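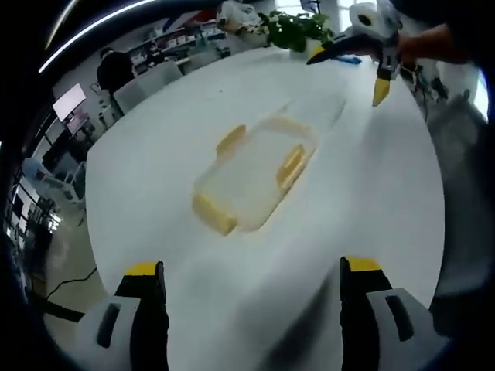 Elba Yáñez throws out food containers in February. She picks the month because the holidays are over by then and whatever went home with her relatives is not coming back. This year she put every box she owned on the kitchen floor, matched lids to bottoms, and ended up with a grocery bag full of pieces that fit nothing. Most of what she kept was the kind with clips, a clear rectangular box with rounded corners and a locking tab on each side, often in a bright color such as yellow so the tabs are easy to find. She had paid more for those. She wanted to know if they were worth it.

It is a fair question, and more people are asking it now that they are eating three meals a day at home and cooking in bigger batches. Delia Henríquez, who runs the housewares aisle at Bustos, a kitchen store with one location and a crowded basement, sold 913 clip-lid containers in the first half of the year. In the same months of the year before she sold roughly 200.

"People come in for one and they leave with a set of 10," Henríquez says. "I tell them to buy two and see if they like them."

The clip lid works by pressure. A soft gasket sits in a groove on the underside of the lid, and when the clips fold down over the rim they pull the lid tight against the box. A snap-on lid depends on its own edge gripping the rim, and that edge stretches. Run it through the dishwasher enough times and one corner starts to lift. With clips, the part that wears out first is usually the hinge, the thin strip of plastic that bends each time the tab goes up or down.

Patricio Mansilla used to design hinges like that for Ullgate, a maker of plastic housewares, and now teaches product design at night. He says most broken clips come from people opening them in the wrong order, or prying one up while the opposite side is still pulling hard. He opens the short sides first, then the long ones, with his thumb under the middle of the tab. He also says not to leave the tabs locked on an empty box in the cupboard. The gasket flattens out.

"Set the lid on top and leave it loose," he says. "It takes more room. That's the trade."

Shape matters almost as much as the seal. Round containers are easier to scrape clean, and soup heats more evenly in them, but they waste shelf space. Rectangular ones pack side by side. Rounded corners are a compromise between the two, since rice and sauce do not get stuck the way they do in a square corner.

Clear walls are the other thing to look for. Oriana Acuña cooks lunches for a small office and used to buy deep opaque tubs from Skillow because they stacked well. She stopped when she noticed how often she opened three of them to find the beans. She now writes the date on a strip of masking tape and sticks it on the side, never on the lid, because lids get swapped.

Smells are the most common complaint. The box is seldom at fault. Food and dishwater work their way under the gasket and stay there. On most models the ring comes out with the blunt end of a butter knife. Wash it in warm water with a little soap, dry it completely, and press it back in starting at the corners. Acuña does hers every other week. Pascual Yáñez, Elba's brother, had owned a Sosine set for four years before he learned the ring came out at all.

"I won't tell you what was under there," he says.

Tomato stains are harder. A thin wipe of cooking oil before the sauce goes in helps some. A day on a sunny windowsill helps more. Neither will do much for a box that has been microwaved with chili in it, and Mansilla suggests keeping one stained box for that job.

Elba Yáñez has decided to keep the clips. She did break one in May, on the biggest box, and it still closes on the other three sides. She uses it for onions.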